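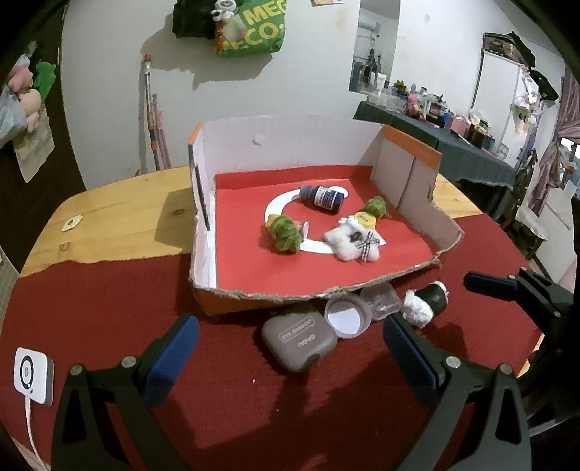 What does Altell do?
We test grippers, arms, cameras and controllers for companies that are deciding which ones to buy, and we write up what we find.

About > Who We Are
5 June 2020
By Sylvain Barbier

Altell is a small test shop. We don't build robots and we don't sell them. A customer comes to us with a job, usually picking things up and putting them somewhere else, and a short list of hardware that might do it. We try each item on the list under the same conditions and hand back a report with the numbers, the video and our notes.

I started the company after several years of installing packing cells. In that work the gripper was often chosen last, from a catalog, and changed twice before the line ran properly. A few days of testing early on would have saved most of that trouble.

How we test

Most comparisons start with hand-held tools. A person holds the gripper, closes it on the object and moves it, with a camera on the tool recording the whole attempt. It is quick to set up, and it shows whether the fingers and pads suit the object before anyone spends time programming an arm. We put small, awkward goods in front of the tool: an eye shadow case, clear plastic boxes, a little bottle lying on its side, fuzzy balls, a plush toy with a bow. Hard and shiny items go in the same set as soft ones. Some of them sit inside a cardboard box, where the fingers have to work near the walls.

Finger pads get more attention than customers expect. We run soft rubber pads against harder ones on the same fingers, and we change one thing at a time.

When a gripper gets through the hand-held round, it goes on an arm. We keep two arms set up permanently, one driven by a Jarneck controller and one by a Rusnák. They handle timing differently, and a gripper that closes well on one can be late on the other. Customers who already own a controller are welcome to send it to us. Please include the power supply and the cables.

Camera trials are run separately. We compare lens width, mounting position and how well each camera copes with clear plastic, which is still the hardest material we are asked about.

What is in the test set

Our standard set has 233 objects. Of these, 150 are everyday retail goods and the rest are parts and packaging sent in by customers, with their permission. We replace items when they wear out or get crushed. The list was last revised in May and a copy goes out with every quote.

A standard comparison is 288 attempts per gripper. Shorter runs can be arranged, but we mark them as short in the report and we don't rank products on them.

What we don't do

We don't take commission from manufacturers. We don't certify anything for safety, and our reports should not be used for that purpose. We also don't test food handling at present, as we have no wash-down area.

Where we are

Our workshop is in Dronduren, Unit 203, on the ground floor. Visits are by appointment. Customers may attend their own tests and many do, at least for the first morning. Parking is behind the building, and deliveries should go to the side door.

To ask for a quote, send us a list of the objects you need to handle, their weights if you have them, and the hardware you are considering. Two or three sample objects are useful too. We return samples with the report unless you tell us to keep them.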